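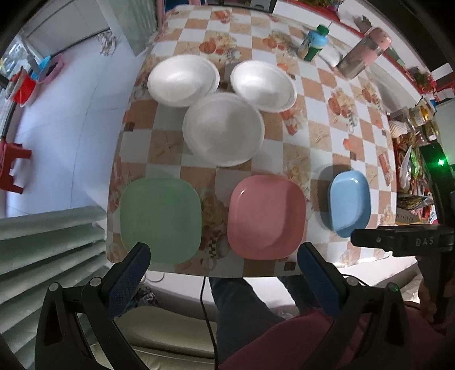

Bowls and plates on a printed checked tablecloth.

Mosico exhibitor list, README

Last edited 5th February by Torbjørn Berge

One row per company that Lesarent, the organizer, says booked a stand at the Mosico trade fair in October. There are 1,617 rows. Treat that as a count of bookings. Whether each company turned up is a separate question, and the organizer's files don't answer it.

Columns: company, country, hall, stand, product_area, leads_claimed

leads_claimed comes from a form exhibitors filled in themselves, with a discount on next year's stand for sending it back. I would not build anything on it. Only 229 rows have a value, and 12 of those are higher than the total attendance for that hall.

product_area was assigned by Snežana Dervishi from the printed program. "Innovation" is kept as a category under protest.

Known problems
Forsberg appears under 2 spellings. Not merged, as they may be separate firms.
Hall numbers changed late and some rows still have the old ones.
The "leading specialists" flag in the source file had no definition, so I dropped it.

Corrections to Leif Lundgren, with a source please.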